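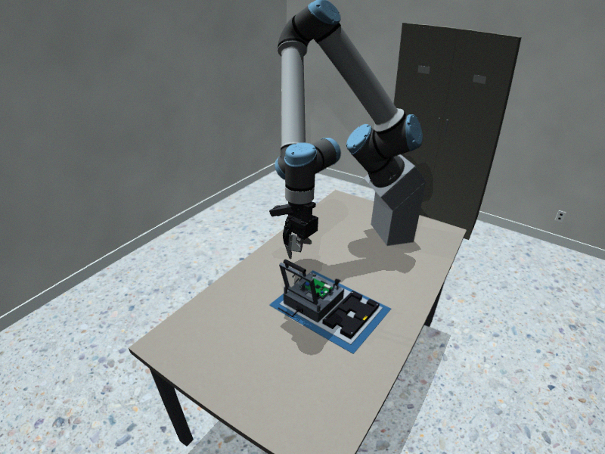
Home Boards Robots and Automation Planning and Budget Search Log in

How much should I set aside for a first board-testing cell?

Tibor Hajdu

We're a small electronics shop in Győri and I finally got the go-ahead to plan our first robot cell! One arm on a table, picking up circuit boards and setting them in a test fixture. I've been building it in simulation first and I'm having way too much fun with it. The arm quote is fine. What worries me is everything else. What do people forget when they put the budget together? I have to hand in a number by February. 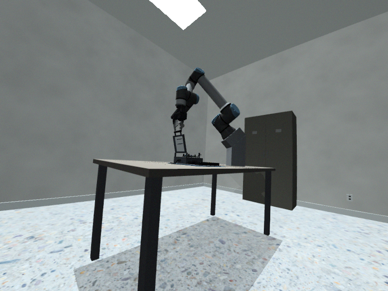 Simulated cell, seen from just under table height

Kristóf Bodnár

Great project, and good call on simulating before you buy. The arm is the easy line. The ones that got us were all small:

Pedestal and table. Ask for them on one quote, with the bolts. A light table shakes when the arm stops fast, and we ended up paying for ours twice.

Gripper fingers. The gripper comes with plain ones, and you will want your own shape for thin boards. We spent $189 a pair and ordered three pairs — worth every cent.

Trays. Get them cut to match your board and buy spares. Ours came to $528 for the set from Flistari.

Fixture. If yours has a lid, decide now who opens it. If the robot does, that's more programming hours, so put them in the budget as hours and don't hide them under "misc."
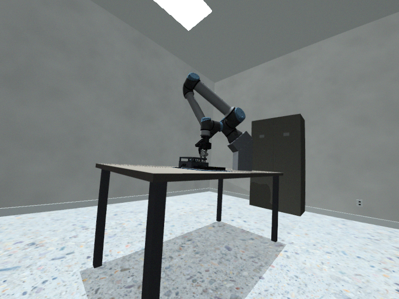 Benedikt Kofler: I'd put safety above all of that. A risk assessment cost us $1,062 and we hadn't planned a penny for it. Collaborative arm or not, you still need one, and the gripper and the part count too. Get the quote before you order anything.

Faraji Shemweta

Agree with both. Since you already have a model, use it for the budget too! Run the full cycle with your real board size and write down the time. Ours was 17 seconds slower than the seller's estimate, and that changed how many boards per shift we could promise, so the payback date moved as well. I'd much sooner learn that on a screen.

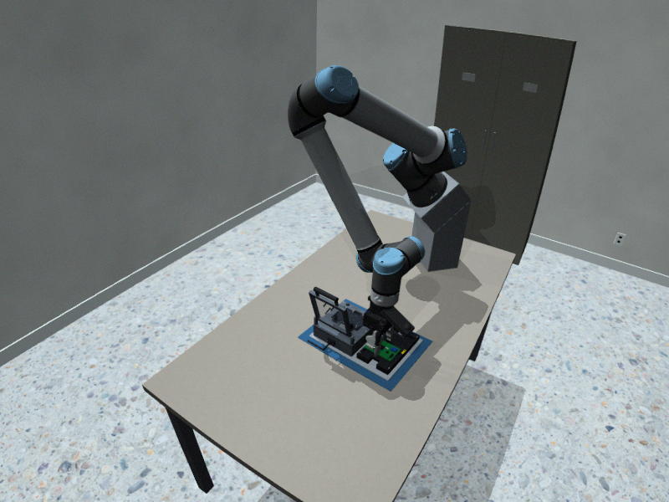 Try the pedestal in a few spots as well. We moved ours on the Iren line after the table had been drilled, and the second set of holes is still there. It costs nothing to slide it over in the model. Leave yourself room to reach the fixture by hand too, for the days when a board sticks and you have to get in there.

Last thing, ask about training. Welau gave us two seats with the purchase when we asked, and it wasn't on the quote before that. Good luck, and please post your final list!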